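Hergate Doorways
Student robotics club, simulation track

Last updated 13 Mar 2023

Contents

Hergate Doorways is the set of simulated driving runs our club recorded while getting ready for the Ravn indoor challenge. The task is to drive a two-armed mobile robot through a doorway into the next room without touching the frame or the doors. We started in September with the arms folded and moved to arms-forward runs once the base controller stopped oscillating.

There are 80 runs in this release. Of these, 42 were driven by club members with a gamepad and the rest by our planner, which is called Sukach in the code. Each run has its own folder with camera frames, base velocity, joint positions for both arms and a short text note from whoever was at the keyboard.

Getting started

Unpack the archive next to the club repository and run check_runs.py first. It compares the frame count with the length of the joint log and lists any folder that does not match. Then open replay.py with a run number. Replay is slow on the lab laptops -- expect roughly 9 frames a second.

The train and test lists are in splits.txt. Please keep them as they are. Last year's team reshuffled theirs twice and could not compare results afterward.

Known problems

Gripper joint values in the first 3 runs are in degrees. Everything after that is in radians. The notes for the planner runs are mostly blank. Contact events are logged for the base only, so a gripper brushing a door will not show up.

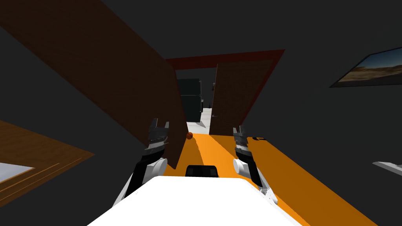 Our camera pose is stored per frame, and it should be read from there. A fixed mount angle will give you wrong results, and the door detector from the Ultton starter kit assumes upright door edges. On a view like this one, where the doorway leans and the orange floor runs off at a diagonal, it needs the frame rotated first. The small ball short of the threshold has its own label, "ball", and should not be merged with "floor" even though the colors are close. Both door leaves are labeled separately.

To do

Add contact logging for the arms. Rewrite the label viewer so it stops crashing on empty notes. Convert the early gripper values and bump the version number when that is done.

Use

Free for class and club work. If you change the labels, send us the edited files along with the run numbers.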